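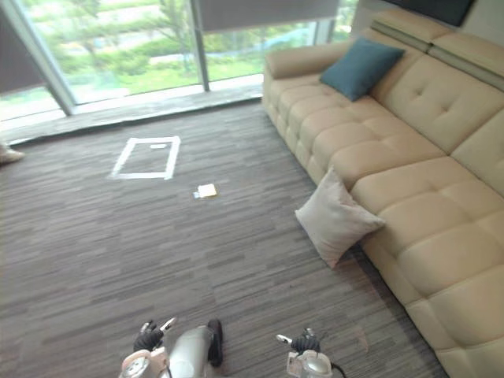 Two robot arms, one taped rectangle and a very comfortable sofa.

What does a robot club do all term?

At the Rekitgate club, members teach a robot called Nirkis to tidy up. You might think a robot would be good at this. It has two hands and it never argues. But a robot doesn't know what "tidy" means until you tell it, and you have to tell it in tiny steps.

Find the thing. Reach for the thing. Close your fingers. Don't let go. Miss out a step and the robot won't guess it for you. Your little brother might guess, though he'd probably guess wrong.

White tape on a carpet makes a handy target, as it's easy to see against grey stripes. Each team gets 15 minutes and 3 tries. Grown-ups may help if they promise not to touch anything, and most of them find this very hard.

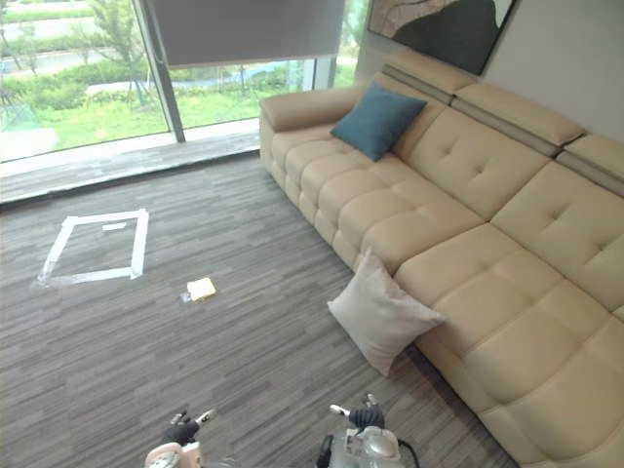
Why do robots need so much practice?

Picking things up is harder than it looks. You had years to learn it, and you dropped a lot of toast on the way. A club robot may need more than 100 goes at one small job, and then somebody moves the cushion and it has to start learning again.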